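# Unit 18: Stalls and Shared Workspace in a Two-Arm Cell

Lab handout, Stadstead Automation Course. Read before the bench session.

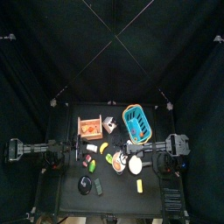
*Fig. 1. Two-arm tabletop cell, view from the head camera. Toy food set on the table, arms entering from opposite sides.*

## 1. Background

The fault discussed in this unit occurred on the Divatcombe cell during a sorting exercise. The task was to move toy food items into open containers. Both arms ran from the same task script, written in Zalo, with one planner per arm and a shared table of reserved zones.

On run 19 the right arm stopped in the middle of a reach and did not recover. The left arm kept moving for 2 seconds, then stopped as well. There was no contact between the arms. The operator pressed the stop button and saved the log.

## 2. What the log showed

The entries below are shortened. Times are in seconds from the start of the run.

| Time | Arm | Entry |
|---|---|---|
| 54 | left | zone C requested, granted |
| 55 | right | zone D requested, granted |
| 56 | right | zone C requested, waiting |
| 56 | right | motion halted, position held |
| 58 | left | zone D requested, waiting |
| 58 | left | motion halted, position held |

Each arm held the zone the other one needed. This is a deadlock in the ordinary sense of the word. The planner had a rule for refusing a zone but no rule for giving one back, so both requests stayed open.

## 3. Why it was treated as a safety matter

A stalled arm is not a safe arm. The drives were still powered and holding position. If a person had reached in to clear an item, and the wait had ended at that moment, the arm would have moved without warning.

The first incident note called the event "arms idle." That wording was withdrawn. In this course the word *idle* is used only when drive power is off and the stop circuit is open. Any other stationary arm is described as *holding*.

Indicator lights are not proof of state. On this type of cell a red light at the base may be visible in more than one mode, so the state must be read from the controller – never judged from the table.

## 4. Contributing factors

- Zones C and D overlapped at the center of the table, where a large share of the pick points fell.
- The wait had no time limit.
- Loose items had been laid out between the containers without regard to zone borders. One pick point could therefore need two zones.
- The alarm was set to sound on contact or excess force. Neither occurred.

## 5. Changes made

The Kavanagh patch to the planner requires both zones to be requested together. If either is refused, neither is held. A wait limit was added, after which the arm backs out along its entry path and drive power is removed.

The patch does not cover a dropped item that rolls into another zone. That case is still open.

## 6. Bench exercise

1. Confirm drive power is off before placing items.
2. Draw the zone borders on the plan sheet and mark every pick point that touches more than one zone.
3. Run the old planner in simulation only. Record the first request that cannot be granted.
4. Repeat with the patched planner and compare the two logs.
5. Write one paragraph on the rolled-item case. State which arm should give way and how the controller would know.

Hand in the plan sheet and both logs with the paragraph attached.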